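Vurkholm Opens Its First Kitchenware Swap Room in Bellidmont

BELLIDMONT, September 2019 – I get to share some good news today, and I've been sitting on it since June, so forgive me if I run on a bit! Vurkholm, the little housewares shop I started on Vilela Street, is opening a swap room for kitchen things. It's called Gestinside, it's right next door to the shop, and it's free to use.

Cutlery holders are one of the things we'd love to see come through the door. 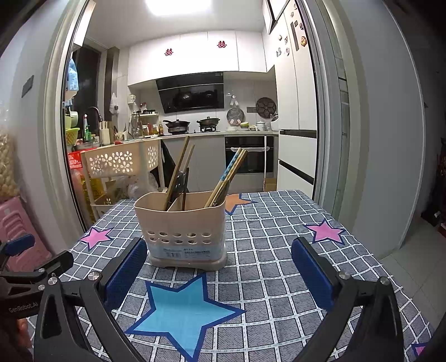
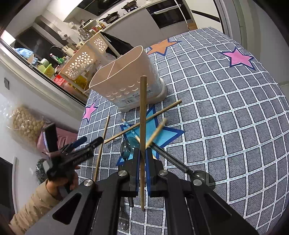 How the swap works

Bring in up to 5 clean kitchen items you don't use anymore and take home the same number. Spoons, chopsticks, colanders, cake pans, mugs, that odd garlic press your aunt gave you – all welcome. We can't take sharp knives or anything with a plug, and please leave chipped glass at home. If you have nothing to bring, come in anyway and pick out one item. I remember my first apartment, and I ate soup out of a measuring cup for most of a winter.

Why I wanted to do this

People come into the shop all the time and tell me their drawers won't close. Then the next customer is setting up a first place and is a little shocked at what it costs to buy everything at once. I kept thinking those two should meet! So last year we put a swap box by the register, and by the end of June it had passed along 3,522 items. It was also blocking the door by then, and my landlord had noticed.

When the room next door came up for rent, I signed for it that same week. We've painted it, put in 27 shelves (I hung the crooked one) and found a big old sink so anything dusty can get a rinse before it goes out.

Opening day and hours

Doors open on the last Saturday of the month at 10 a.m. The first 40 visitors get a Vurkholm dish towel, and there'll be coffee and lemon cake until it's gone. After that, Gestinside keeps the same hours as the shop, Tuesday through Saturday, 10 to 6.

Parking is behind the building – come in from the alley, as the front lot belongs to the dentist.

For the press

Reporters and photographers are welcome any time during opening day, and I'm happy to talk before then too. Call the shop or just stop in and ask for the owner. I'm usually at the back, pricing bowls.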